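August 13, 2018
By Iolanda Prado

I put off buying bar stools for two years, so believe me when I say I'm a little giddy about the Lacerda. It's gray, upholstered, with a tall back you can lean on (my old ones had no back at all!) and slim dark legs with a metal footrest bar right where my feet want it. Putting it together took me 22 minutes and one bad word.

The real test was whether it would live under the peninsula without turning the kitchen into an obstacle course. 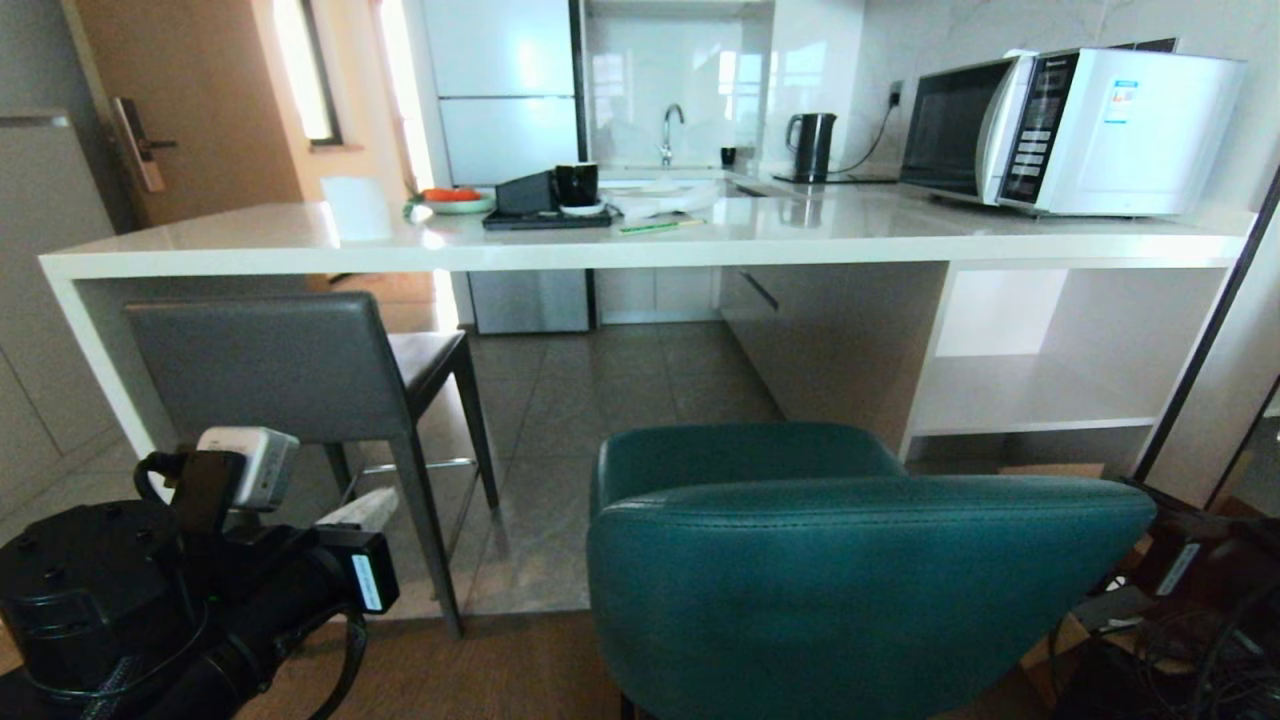

I've eaten breakfast on it every day since, and most of my emails get written there too, with the kettle in easy reach of whoever is on the other side. The seat is firm for the first week, then it gives a bit. I love it!

Two gripes. The fabric grabs every crumb, so keep a brush handy, and the felt pads that come with it are junk. I swapped mine out the same night. I'm ordering a second one in October, when my sister moves in.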